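회사소개

피다드(Pidard)는 통번역 회사입니다. 계약서, 사용설명서, 박람회 통역. 인도어권이랑 중국어권이 주력이고 영어도 합니다. 작은 회사예요. 3명이 시작했고 지금도 대표 전화는 그냥 사무실 전화입니다.

어떻게 시작했나

아르티 바트(Aarti Bhatt)와 첸훙메이(Hongmei Qian)가 같은 번역회사에서 일하다 나왔습니다. 납기는 짧고 검수는 없고, 그런 데였어요. 둘이 나와서 브리제시 차투르베디(Brijesh Chaturvedi)를 불렀고 방 한 칸 얻어서 힌디어 농기계 매뉴얼부터 했습니다. 첫 고객이 트란덱(Trandeck). 지금도 거래합니다. 감사합니다.

지금까지 납품한 문서 2,465건. 등록 번역사 33명. 힌디어, 구자라트어, 벵골어, 중국어 간체/번체, 영어. 타밀어는 4월부터 받습니다. 그전에는 문의만 주세요, 견적은 못 드려요.

일하는 방식

파일 받으면 먼저 읽습니다. 읽고 나서 견적. 글자 수만 세서 금액 보내는 건 안 합니다. 도면이 섞인 문서, 스캔본, 손글씨 들어간 서류는 따로 말씀해 주시면 빨라요. 번역 한 사람, 검수 한 사람, 둘은 항상 다른 사람입니다. 급한 건도 마찬가지고요. 용어집은 고객사별로 따로 만들고 일이 끝나면 드립니다. 추가 비용 없음.

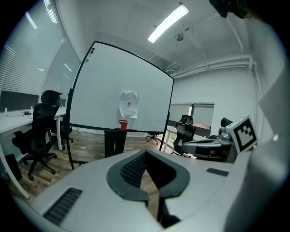
통역은 최소 일주일 전에 연락 주시는 게 좋습니다. 박람회 시즌엔 그것도 빠듯해요. 자료를 미리 주시면 통역사가 준비해서 갑니다. 안 주셔도 가긴 가는데 결과가 다릅니다. 특히 화학, 금형 쪽. 작년에 스티클리(Stikley) 공장 실사 때는 용어 목록을 미리 받아서 정말 수월했습니다.

안 하는 일도 적어둡니다. 공증 대행, 비자 서류 대행, 논문 대필. 기계번역 결과물만 살짝 고쳐 달라는 의뢰도 거의 거절합니다. 처음부터 다시 하는 게 더 빠른 경우가 많아서요.

사람들

아르티 바트 - 대표. 힌디어, 구자라트어. 계약서는 거의 다 이분 손을 거칩니다.
첸훙메이 - 중국어 총괄. 번체는 꼭 훙메이에게 물어보세요.
브리제시 차투르베디 - 기술문서, 용어집 관리.
팔라비 우파디아이(Pallavi Upadhyay) - 통역 일정, 견적. 메일 답장은 대부분 팔라비가 합니다.
반다나 차투르베디(Vandana Chaturvedi) - 벵골어 검수, 회계. 세금계산서 문의는 이쪽으로.

지원하실 분

번역사는 상시 모집. 이력서보다 샘플을 먼저 봅니다. 샘플 테스트는 유료로 진행하고 통과 못 하셔도 지급해 드려요. 답은 꼭 드리는데 조금 늦을수 있습니다. 벵골어 되시는 분 급합니다, 진짜로.

문의

견적은 원본 파일이랑 희망 납기 같이 보내 주세요. 용도도 한 줄만. (제출용인지 내부 참고용인지) 점심시간엔 전화가 잘 안됩니다, 문자 남겨 주시면 다시 걸게요. 방문 상담은 예약하고 와 주세요. 주차는 건물 뒤쪽, 자리가 별로 없습니다.

페이지 수정: 2025년 2월 17일. 영문 소개는 아직 예전 내용이에요, 곧 바꾸겟습니다.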